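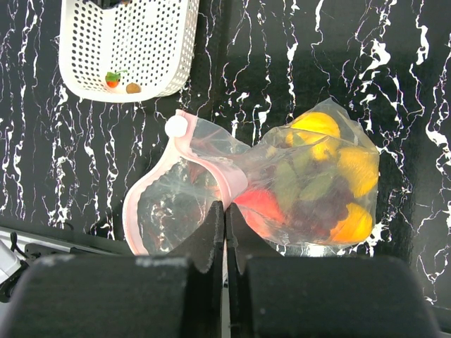 Vol. 2, No. 30

Bags, Baskets and Other Enemies

Regular readers of this tips page will remember March, when I promised to stop writing about fruit bowls. I lasted until Thursday. My excuse is that we've now got numbers, which is more than can be said for most advice about putting the fruit away.

The question was a plain one. If a robot has learned to move things between a clear bag and a white basket, does it help to show it more goes, or better ones? The Vuvitz group taught one policy from 200 demonstrations done any old how, and a second from 87 done by people who had been told to take hold of the bag by its trim and leave the middle of the film alone. Each policy then had 30 tries. The fussy 87 won. The 200 had mostly taught the arms to dither, a skill my household already has covered.

What you can steal for your own kitchen:

Go for the edge. A bag has a border of some sort and it's the one part that stays put when you pull. Grab the film halfway down and you get a handful of creases with the fruit still sitting at the other end.

Look from two places. Clear plastic over a black worktop with white veins is a rotten thing to judge from above, as the veins show through and every glare line looks like an edge. The policy that had lost its side view pinched at bits of worktop. So do I, before coffee. Bend down and look along the bag.

Two hands, one job each. In the better demonstrations one arm kept to the basket and the other to the bag, and they swapped only when they had to.

Empty the basket before you time yourself. A couple of leftovers in the bottom will spoil your sums. We had to throw out a whole afternoon at Farkby over that.

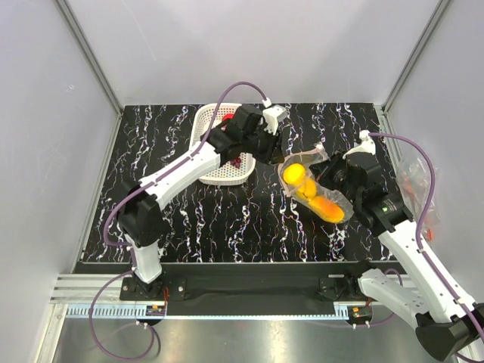
Kimutai Tanui writes that I've been unfair to the 200. Half of them were recorded with stiffer bags, he points out, and a stiff bag will forgive nearly anything, so the comparison ought to be run again with the same bag throughout before anyone goes throwing demonstrations away.

Fair enough. The rerun is booked, same bag, 30 tries a side. Meanwhile I'm keeping hold of the edge, and the plums are going in the fridge.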